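I finished the last of my Besach overnight balm in January and swore I wouldn't buy another thick moisturiser until the cupboard was empty. Then my sister-in-law turned up with a Virix cleansing brush she'd used twice and didn't get on with, and a spare head still in its wrapper, so of course I had to find something to go with it. That's how I ended up spending the winter with a face brush and a tub of the Gavov barrier cream, and I have opinions on both!

A bit about my skin first. It's dry on the cheeks, a bit shiny down the nose, and it goes pink if you so much as look at it. I've tried cleansing brushes before (the old bristly kind) and they left me looking like I'd been for a run in a gale. The Virix is silicone, with short soft nubs on one side and longer ones on the other, and it hums instead of spinning.
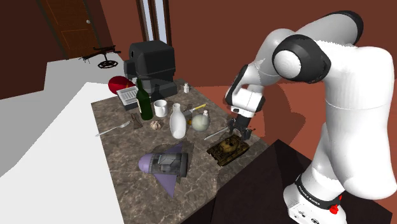
The longer nubs are the ones to go for if you're sensitive like me. I started on the lowest speed, every other evening, with a plain milky cleanser and plenty of water. It has four speeds and I've never gone past the second, the top one makes my teeth buzz. There's a timer that gives a little pulse when you're meant to move to the next bit of your face, and I ignored it for a week before I realised I was spending nearly all my time on my forehead.

What I liked:

- It rinses clean in seconds. No bristles to go manky in the shower.
- Sun cream comes off properly. I used to cleanse twice to shift it and now I mostly don't bother.
- The charge lasts ages. I've plugged it in once since I got it.
- It's small enough for a washbag, and it has a travel lock, so your suitcase won't start purring at the airport.

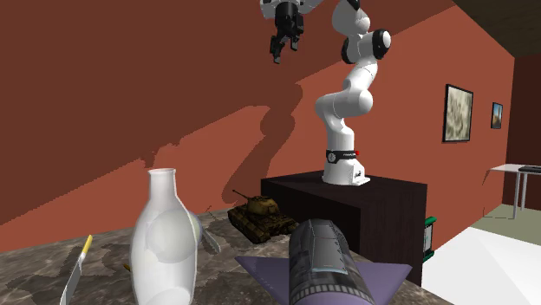 - The grip. It has a sort of waist in the middle, so it stays put even when your hands are covered in cleanser.

## What I didn't like

The button. It's one button for everything, and you hold it for off, tap it for speed, and hold it *longer* for the lock. I've locked it by accident more times than I care to admit, usually with one eye shut and cleanser creeping into the other. Also the charging cable is its own odd shape, so if you lose it you're ordering another from them and waiting.

And I do think you can overdo it. In my third week I got cocky, used it every night and put an acid toner on straight after. My cheeks were tight and stinging by bedtime. Completely my own fault, but the leaflet is very cheerful about daily use and I'd have liked a line in there for those of us who flare up easily. Every other evening is plenty for me, and I leave it in the drawer altogether if it's windy and cold out.

## The cream

I'm putting the Gavov in here too because I don't think I'd have got on with the brush without it. It's a white, fairly stiff cream with no scent I can pick up, and you need less than you'd think. I warm a pea-sized bit between my fingers and press it in while my face is still damp. Rubbed on dry skin it sits there and rolls off in little bits when you put anything on top, which drove me mad until I changed the order of things.

Under make-up it's only all right. My foundation slides a bit by lunchtime, so in the mornings I've gone back to a light lotion and kept this for nights. The tub is a proper wide one with a screw lid. I'd prefer a tube or a pump, as I'm not keen on dipping my fingers in.

Would I buy them again? The cream, yes, I've already got the next tub. The brush I'd give nine out of ten if they sorted out that button, and I'd happily pay for one if mine packed up. If your skin is oily and tough you may well get more out of it than I do, and you can probably use the short side, too.

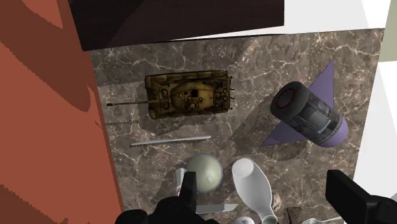
Adhiambo Kaijage wrote: I've had the same brush since last summer and the short side is lovely on my nose and chin, but I wouldn't go near my cheeks with it. Have you tried the cream over a hydrating serum? Mine stopped rolling off once I gave the serum a couple of minutes to sink in.

I haven't, but I've got half a bottle of something suitable at the back of the cupboard, so I'll give it a go tonight and report back in the comments!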